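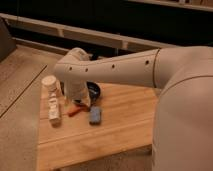 Section 3. Table set-up and first run (Gridari arm, club kit)

Read section 2 first if the arm isn't bolted down yet. Ask Hepburn room for the key, it locks at 9.

Before power on

1. Clear the table. Bags, laptops, drinks -- all off.
2. Check the base bolts. Hand tight is not tight.
3. E-stop on the table edge, within reach of whoever is driving. Cable behind the base, never across the wood.
4. One driver, one spotter. Everybody else stays on the far side of the rail.

CAUTION: Arm drops a little when the brakes release. Keep hands out from under the wrist.

Layout

5. Black bowl in the middle. Orange piece and blue block in front of it, lying flat, near the rim. White stack goes on the left.
6. Leave a gap between pieces. Fingers open wider than you'd think and will shove the neighbor.
7. Don't tape anything down. Judges at Girkton take points off for tape.

Note: the white stack tips easy. If it goes over, stop the run, stand it up, start again. No reaching in mid run.

First run

8. Power on, wait for the steady light. Takes 20 seconds, sometimes people press it twice and then it has to boot all over.
9. Load the Diltar profile. Speed at 3 for new drivers. Max for the club is 7, do not go over it even if the slider lets you.
10. Home the arm. Spotter says "clear" out loud before you press.
11. Bring the wrist down over the block slowly, fingers open. Stop just short of the wood and check the hight from the side, not from above.
12. Close, lift, move over the bowl, open.
13. Write the run in the log. Failed ones to.

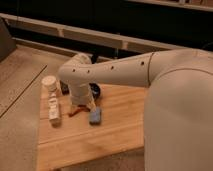

Hafþór Mikkelsen asks that step 11 be done at speed 1 until a driver has made three clean pickups, and that the spotter keep a hand on the e-stop the whole time, even if it gets boring.

Ok, so do that. Speed 1 for step 11, back up to 3 after.

CAUTION: If the fingers touch the table, e-stop. Don't try to drive out of it. Release, re-home, check the finger tips for bends.

Shutting down

14. Park the arm, then power off. In that order.
15. Pieces back in the box, log back on the hook.

Calibration is section 4. Oddur Oddsson has the spare fingers, ask before February practice starts.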